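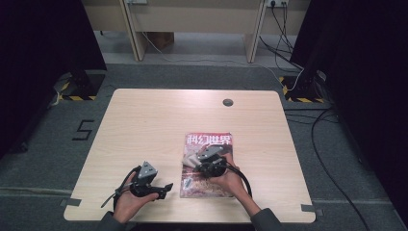 6 min read

Last updated February 14, 2019

I'd been bugging Chia-jung Hsiao for a visit ever since she took the job at Cladar, and last week she finally gave in and put my name down at the front desk. I should say up front that I'm not an engineer. I write up places I get to poke around in (the bell foundry, the noodle plant, that awful afternoon at the gravel pit), and a place where people teach machines to handle magazines was always going to end up on the list.

The building is on the Hatley side of the canal, past the tire shop, and I walked by it twice. There's no sign. You ring, somebody lets you in, and you get a sticker with your name on it. Mine said "Hiro" for reasons I never got to the bottom of. I left it on all day.

Chia-jung met me with a coffee and took me straight through to the recording floor. I had pictured big orange arms swinging around behind a fence, and what I got was gray carpet, dark curtains and people working quietly at tables with a gripper in each hand. The whole job that day was showing. A person puts on a pair of handheld grippers, does some plain little task with them, and the recording of it goes into a pile that a learning system gets trained on later. Do it enough times, in enough slightly different ways, and the thing starts to pick up what "move the magazine" means.

The spot I spent the longest at was the one with the big black 5 taped on the floor next to it. The table there has a light wood-grain top with rounded corners, and there's gray tape at its bottom corners so it stays put. The object of the morning was a copy of 科幻世界, which is Science Fiction World, and I was way too pleased about that. I used to buy it secondhand when I was studying in Chengdu! I asked if I could flip through it and was told, very kindly, no. It has to stay in the shape it's in until the set is finished, because a bent cover changes how it slides.

Kuo-huа Siu was running the session, a tall patient man who talks with his elbows (his hands being busy). He explained the list to me between takes. Each task gets a line on a sheet, and each line gets 300 good takes before they move on. Push the magazine toward the middle. Turn it a quarter. Pick it up by the edge and set it back down. I asked whether it gets boring and he said the boring part is when you get good at it, since then every take comes out the same, and the people who do the training want some spread. So they start the magazine in a different place each time, or at an angle, or they come at it with the other hand first.

And then he let me try. I was so bad at it.

The grippers are black, with a gray triangular mount on top that has little dark holes in it, and each one has a cable coming off it that loops back over your hand. Within a minute I had mine wrapped around my wrist the wrong way and Chia-jung had to come and unwind me. The weight is fine for the first few goes. What got me was losing my fingertips. A magazine lying flat is about the meanest thing you could ask a beginner to lift, because there's nothing to get under. I kept pressing down on the cover and shoving it along the table like a kid with a plate of peas. Kuo-hua's trick is to hold it steady with one side and slide it over the table edge with the other, just enough that there's something to pinch. He makes it look like nothing. I did 11 takes and they kept four of them, and I'm told four is decent for a visitor, though I suspect they say that to everyone.

The seven that went in the bin were interesting too. Two were no good because I stopped halfway to ask a question. One was thrown out because I dropped the magazine, although Chia-jung said they do keep some drops if the person recovers and finishes the job. I liked that. Apparently if you only ever show clean takes, the system has no idea what to do once something slips, and it just sort of stands there. They have a separate folder for what they call saves, and she'd like it to be a lot bigger than it is.

There was a good bit of talk about floors, which I hadn't expected. The stands have their own places marked out in yellow and black striped tape, and if one gets nudged, everything pauses until it's back on its mark. I managed to step over every cable in the room and then nearly walked into a stand on my way to the restroom. Kuo-hua said "stand" in a very calm voice, like a man who has said it many times.

Lunch was downstairs at the Lau canteen, shared with the other firms in the building. Get the pork rice. The soup was mostly water. We sat with two people from Draton, who write the checking software, and they argued the whole meal about when a take really begins: when the hand starts moving, or when the gripper first touches something. I thought they were kidding. They've been at it since last April.

In the afternoon I watched the review side, where somebody sits with the recordings and labels them, one after another. I lasted six clips before my eyes went. The woman doing it had headphones on and was listening to a cooking podcast, and she tagged a bad grasp without even slowing down. When I asked how she'd caught it she wound it back and showed me the pad slipping a hair off the edge of the cover. I still couldn't see it the first time – on the second go I could, barely.

A few practical things if you manage to get yourself invited. Wear long sleeves, the room is kept cool. Leave your bag in the lockers by the door. Don't bring anything you want to put down on a table, as I learned with my coffee. The bus back from Hatley stops running earlier than the timetable says, and I ended up walking to the station in a drizzle with sore thumbs, still wearing my Hiro sticker.

Chia-jung says they're moving on to cups next, and I've already asked if I can come back for those.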